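Let the Club Leave the Lab

Every spring the same argument comes back to our robotics club, and every spring I end up on the same side of it, a little louder than before. Should students learn to teach robots on a clean bench with foam blocks, or out where people keep their stuff? I say out where people keep their stuff, and I say it as somebody who loves a clean bench.

Our project this year is called Kaltora. The students work with hand-held grippers, one in each hand, and do ordinary jobs with them while a camera on the tool records. The recordings become lessons for an arm that has never seen a kitchen or a front room. It's a wonderful thing for a beginner to work on, because you can be useful on your first afternoon. You squeeze, you lift, you put something down. Then you watch it back and find out how much your own hands have been doing for you all these years without telling you!

We began the way most clubs begin, on the bench at Pickering, with blocks. The blocks were fine. They taught everybody how to hold the tool and how to start and stop a recording, and I wouldn't skip them. But after 30 clips the whole room had gone quiet in the wrong way. The students had gotten good at blocks. They could have done it with their eyes shut, and a few of them were more or less trying.

So in March we started going into real rooms, and the club woke up. I mean it, the noise level alone would convince you. Suddenly there were arguments. Where do you grab a flat box? What do you do with the second gripper when the first one has hold of something? Does it matter if a thing ends up the wrong way up, and who decides? I have sat through whole lectures on grasping that raised fewer good questions.

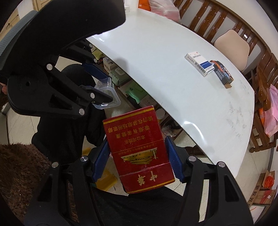
A red box between the finger pads, with the other gripper over the table.

Look at how much is going on around that one box. There's a glossy white tabletop throwing back a bright reflection, a clear plastic container between the other gripper's fingers, bags, cartons, baby wipes stored under the table edge. The box itself is upside down and a bit tilted, with one pad leaning up along one edge and the other touching lower down on the opposite side. A tidy-minded coach might want that clip thrown out. I'd show it to every new member we get. It's exactly the kind of hold you can talk about for twenty minutes, and we did.

The best objection I hear is about fairness to beginners. A crowded table is hard, the argument goes, and a kid who fumbles in front of everybody may not come back. I take that seriously. What I've seen, though, is that clutter evens things out. On the bench, the two students who'd been building robots since grade school were always ahead. In a living room they had no head start at all, and some of the best clips this term came from people who joined because a friend did.

The other objection is about results. Cestell, the regional meet we enter, scores on a plain table with a marked square, so why practice on anything else? Well, practice on the plain table too. We set aside two sessions for it and that has been plenty. I don't want a whole year shaped by a square of tape. I had the same talk with the folks who run the Gikness workshop, and they keep a shelf of groceries next to the blocks now, which made my week.

There are real costs, and I'd be a poor advocate if I hid them. Going out takes longer. You have to ask people properly, explain what is being recorded, and respect a no. Labeling is slower too, as a student has to find words for things that don't come in a kit, and the words get debated (is it a box or a carton? a bag or a wrapper?). We're at 143 labeled clips, which won't impress a company, but our students can tell you why each label says what it says, and I'd put that up against a bigger pile any day.

If you coach a club and you're on the fence, try one afternoon. Keep the blocks in the trunk in case it goes badly. Bring spare batteries, bring more patience than you think you need, and let the students pick the first object. Ours go out again on 21st May, and there is already a fight over who gets the left-hand gripper.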